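Teaching software when a wipe is finished

By Roswitha Nolte
November 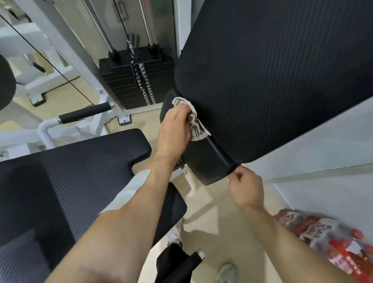 "The wiping is the easy half," says the lead perception developer at Stolell, before I've even got my notebook open. "Getting the software to know which bit it has already wiped, that's what keeps me up. I love it. I've been doing this for 3 years and I still come in early."

Stolell writes planning and perception software for cleaning robots, and its current project, Masine, is aimed at gyms. The team doesn't build the arms. What it makes is the layer that takes in video from head height, works out which surfaces matter, and hands the controller a path with a target pressure attached. She asked me to leave her name out, as she'd like the whole team to get the credit, so I'll respect that.

Gyms turn out some awkward geometry. A bench press is a plank on legs, more or less, but a cable machine has pads that tilt, slide and tuck under each other, with seams and brackets wherever two of them meet. "Everything is black vinyl," she says. "Black pad in front of black pad in front of black weight stack. The depth estimate goes to mush. You get this lovely clean outline of the white frame and then a big dark blob where all the parts you care about are."

The first version of Masine tried to solve this with a catalogue. Somebody measured each machine, built a model and stored the pads as separate surfaces. It worked well until a user shifted a seat up two holes, and then the planner would happily ask for a wipe through thin air. The rewrite, which she clearly enjoys talking about (she drew it for me twice), throws the catalogue away and learns from watching people's hands.

"People are brilliant at this and they don't know it," she says. "One hand holds the cloth, and the other goes off and steadies the cushion, or feels for the edge. That second hand is a gift! It tells you where the surface ends. It tells you what moves and what doesn't. For ages we were cropping it out of the training clips, can you believe that?"

The set now holds 1,821 clips of people cleaning equipment. Each one is split into contacts: cloth on pad, fingers on seam, hand on frame, nothing at all. A small model called Bravulier predicts the next contact from the last few, and the planner uses that prediction to decide where the second arm should go while the first is busy. It updates 22 times a second, which she considers leisurely. "You don't need to be quick with a towel. You need to be sure."

Towels, mind you, are a whole research topic of their own. A cloth bunches, folds over itself and hides the very patch being cleaned. The team gave up on modelling its shape in full and tracks the knuckles instead, then estimates a contact patch beneath them. Each patch gets painted onto a coverage map, a bit like colouring in, and an area only counts once it has been crossed in two directions. I watched a replay of the map filling in on her monitor – grey to green, one stripe at a time – and found it far more gripping than I'd expected.

Then there is the tooling, which she says deserves more attention than it gets. Schwerdtfeger, the in-house labelling program, began as a weekend script and now lets an annotator scrub through a clip and fix a contact label with a single key. Every correction is replayed against the last 100 planner runs overnight, and if any of them changes, it's flagged by morning.

"I'd put that ahead of any clever network," she says. "You fix one label on a seat edge and the next day you can see which plans got better and which got worse. It's so satisfying. I want everybody to have it."

What's still broken? Plenty, she says cheerfully. Mirrors are a favourite. The planner once laid out a careful route for a backrest that existed only as a reflection, and the fix, a check for motion that matches the robot's own, still fails when the arm is holding still. Floor clutter is handled with a generous keep-out zone, so the arm sometimes refuses to reach a low pad when there's a drink bottle nearby. And nothing in the system can judge grime. It measures coverage only.

Her next job is underneath surfaces, where the camera sees nothing and the planner has to go by touch. She has a force sensor on order and a stack of notes on seams. "Come back when it's working," she says. "Or come back when it isn't, that's usually more fun."

Comments

gantry_kid: Crossing in two directions before it counts is smart. Does the coverage map survive if someone moves the seat halfway through a wipe?

Lorraine P: I clean a rec centre and can confirm the other hand does half the work. Never thought of it as data!

mothership9: We had the same mirror trouble with a floor unit. Ended up masking them by hand on the map. Ugly but it's held.

gantry_kid: Also would love to see that overnight replay tool opened up, even a cut-down version.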